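Unit 4: Storage and Handling of Historic Dress
Curville Costume Study Collection
Notes prepared by Wiebke Wunderlich, revised Mar 12, 2024

4.1 Scope

These notes cover flat and hanging storage of garments made before 1900, with most attention to silk and wool. Cleaning is covered in Unit 6. Dating by construction was covered in February and is not repeated.

4.2 Flat or hanging

The first decision is whether the garment can carry its own weight. Check the shoulder seams, armholes and waist seam under raking light. A garment goes flat if any of the following apply:

- cut on the bias
- beaded, or trimmed with metal thread
- silk that has begun to split along the warp
- a skirt weighing more than its bodice can support
- earlier repairs at the shoulder

Sound wool coats and most linen shirts may be hung on padded hangers. The hanger should match the slope of the shoulder and stop short of the sleeve head. Store-bought padded hangers are usually filled with polyester over plastic, and the plastic should be checked before use. Build up the padding with polyester batting and cover it with washed cotton jersey.

4.3 Folding and support

Every fold is a line of stress. Where the box is shorter than the garment, place a roll of crumpled acid-free tissue inside each fold so that the cloth turns around a curve. Sleeves are filled lightly from the armhole down. Do not fill them so tightly that the seam allowances pull.

Tissue may be buffered or unbuffered. Buffered tissue contains an alkaline reserve and is suitable for cotton and linen. Use unbuffered tissue for silk, wool and mixed materials. The Masteck gown in the study collection has a linen lining under a silk face and is treated as silk. 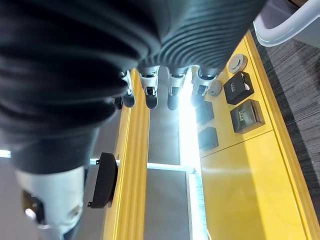

Refold boxed garments once a year along different lines. Note the date of refolding on the box card, in pencil.

4.4 Lifting

Lift from beneath, with the garment on a sheet of washed muslin or a rigid board. Two people are needed for anything with a train. Remove rings, watches and lanyards first. Nitrile gloves are worn for metal thread and for any piece with a history of pesticide treatment. Clean, dry bare hands are acceptable for plain linen and cotton.

4.5 Light

Light damage is cumulative and cannot be reversed. Exposure is the product of light level and time, in lux hours. Worked case: a bodice shown at 50 lux for 15 hours receives 750 lux hours. The same bodice at 50 lux for 20 hours receives 1,000. Halving the level and doubling the time gives the same total. Filter ultraviolet at the window or the lamp, whichever is the source.

4.6 Exercise

Work in pairs with one of the Weerasinghe shirts. Prepare a box, line it, fold and pad the shirt, and complete the card. Allow 15 minutes for the condition check before any folding starts. Hand in a sketch showing the position of each tissue roll.

Related handouts
Unit 3: Reading Seams and Stitches
Unit 5: Mounting a Bodice for Display
Unit 6: Surface Cleaning
Box Card Template
Visiting the Pratville Textile Store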